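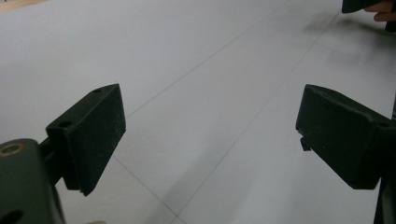 Search reviews Go

Home > Floors > Paint & Coatings > Reader Reviews

Ollach Matte Floor Paint, pale gray -- 4 stars

Quick one, I'm supposed to be packing for Pickering.

Did the whole back room in this. Two coats. Went for the pale gray over the white, glad I did. Changes with the light tho -- a bit blue in the mornings, plain gray by lunch. If you want a warm gray, this isn't it. Get the Cena one, my sister has it and it's practically beige.

Goes on easy. Thin, thinner than I expected, so watch the roller tray. Smell was fine with the window open. First coat looked terrible, streaks everywhere, nearly called the store. Second coat sorted it. Dry to walk on by bedtime but I left it overnight.

Finish is properly matte. No shine at all, even with the big lamp on. Smooth underfoot, socks don't catch.

Bad stuff:

Lid. Awful lid. Bent a screwdriver on it.

Shows every crumb and hair. I sweep way more now. Dark socks leave fluff.

Color card in the store is wrong, much greener then the real thing. Buy the small can first.

Scuffs -- had it down since December. Chair legs left marks by the desk, most came off with dish soap and a rag. One didn't. Touched it up from the leftover can and I can't find the spot anymore.

Had Hukov in the hallway before this, peeled in 10 weeks. No peeling here so far, even by the door. Did sand first, took 2 evenings, hated it, do it anyway.

Would buy again. Probably doing the stairs next, if I ever get the carpet tacks out.

Ryan Oakley

Tagged: floor paint, matte, gray, spare room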